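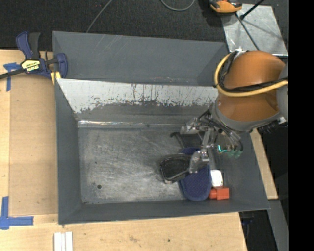 I've been meaning to write up the allotment year since January, and the ground has been too hard to dig this week, so I've run out of excuses.

For anyone new, I took over plot 14B from Stavros Giannakopoulos when his knees gave up on him. He had worked it for a long time and had opinions about every square yard. He left me a shed, a water butt with a slow leak, a row of blackcurrants and a notebook in which he had written down sowing dates and not much else. I've used the notebook more than I thought I would. His dates run later than the ones on the seed packets and they suit the site better. We're on a slope that faces the wrong way and the frost sits at the bottom of it until well into the morning.

## What went in

Potatoes took up the top third. I grew Charlotte and Desiree. The Charlottes were fine. The Desirees had scab on most of them, which peels off and does no harm, but it means you spend longer at the sink. I think I limed that bed the autumn before, or Stavros did, and potatoes don't like it. I'll put them somewhere else this time and use that end for brassicas.

Broad beans were sown in late autumn and covered with fleece. The fleece blew off twice. The second time it went over the hedge and I found it wrapped round Parisa Kazemi's rhubarb two plots down. She had already folded most of it up for me. The beans came through anyway and I had blackfly on the tips by early summer, as you do. I pinched the tops out and left the rest to the ladybirds.

Onions were from sets. I lost a fair number to birds pulling them up in the first fortnight, and I kept pushing them back in every evening until they rooted. Next time I'm going to start them in trays in the cold frame and plant them out once they've got hold. It's more work at the start but I won't have to go up there every evening with a torch.

I also tried a short row of celeriac, and I won't do that again. It needs more water than I can carry, and what I got for it was a set of knobbly things the size of a tangerine. We made one soup.

## Water

The water was the main problem all year. The tap is at the bottom gate and my plot is near the top. With the leaking butt I was losing whatever I'd collected off the shed roof, and in the dry spell I was up and down with cans before work.

I fixed the leak in the end with a new tap fitting and a rubber washer. The old washer had gone flat and hard. It took ten minutes, and I had put it off for five months. I've since added a second butt beside it, joined with a short length of pipe near the top so that one fills from the other. You want the first one standing slightly higher. I stood mine on four concrete blocks on a slab, and checked it with a level, because a full butt is very heavy and I don't want it going over on the path.

The other change was mulching. I used to leave the soil bare between rows and hoe it. Awuor Okoth, who has the plot across from mine, puts down a thick layer of half-rotted leaves as soon as things are up, and her soil was still dark underneath when mine had cracked. I copied her from midsummer onwards. The slugs did like it. I went out and picked them off in the evenings and on balance I'd still rather have the mulch.

## Compost

Stavros had one big heap behind the shed with a bit of carpet on top. I've replaced it with three bays made from pallets, wired together at the corners. One is filling, one is resting and one is being used. I read a lot of advice about turning compost and I don't do much of it. I turn the heap when I move it from one bay to the next and that's all. It takes a year and comes out fairly lumpy. I put it through a riddle if I want it for seed trays and otherwise it goes straight on the beds.

Things I've found slow to rot: corn cobs, avocado stones, the woody ends of sprout stalks, teabags of the kind with plastic in them. I now cut up the sprout stalks with loppers. The teabags I've stopped putting in at all.

If your heap is wet and smells, it wants cardboard. Mine was like that in spring after I'd added too much grass from the paths. I tore up a few plain boxes and forked them through and it was all right within a couple of weeks.

## The beans everyone asked about

I had several messages about the climbing beans. They were a purple-podded sort that Parvaneh Mohammadi gave me in an envelope with no name on it. She had them from a neighbour, who had them from somebody else. They go green when you cook them. They were the best thing I grew by some distance, cropping from July until the first frost, and they didn't go stringy if I missed a few days.

I've saved seed from the best three plants. To do it, you leave the pods on until they are brown and rattle, then bring them in somewhere dry and shell them. Mine are in a paper envelope in the back bedroom, which is the coolest room we've got. I can spare a handful each for a few people, so leave a comment if you're local and would like some.

## Plans for this year

The shed roof needs new felt on the side that faces the weather. I patched it in the autumn with a tin of something black and sticky and it has held so far, but there's a damp patch above the shelf where I keep the string.

I'm giving half of the old potato bed over to cut flowers. I didn't see the point of growing flowers on an allotment until I saw what a bunch of sweet peas costs in the shop by the station. I've ordered those, along with cornflowers and some dahlias, and the dahlias can stay in pots until the middle of May.

The blackcurrants want thinning out. Stavros came up in the autumn to have a look and told me I'd been too gentle with them. The rule he gave me is to take out a third of the oldest stems every winter, right down at the base. You can tell the old ones by the dark bark. I did half the row that afternoon with him pointing, and I've still got the other half to do before the buds move.

I'd also like to get the path on the left side level. At present the barrow tips over at the same spot each time, and I've lost two loads of manure into the strawberries. I suppose the strawberries did well out of it.

Seed potatoes are coming at the end of the month and the egg boxes are already lined up on the spare room windowsill. I'll post again when the broad beans have shown themselves.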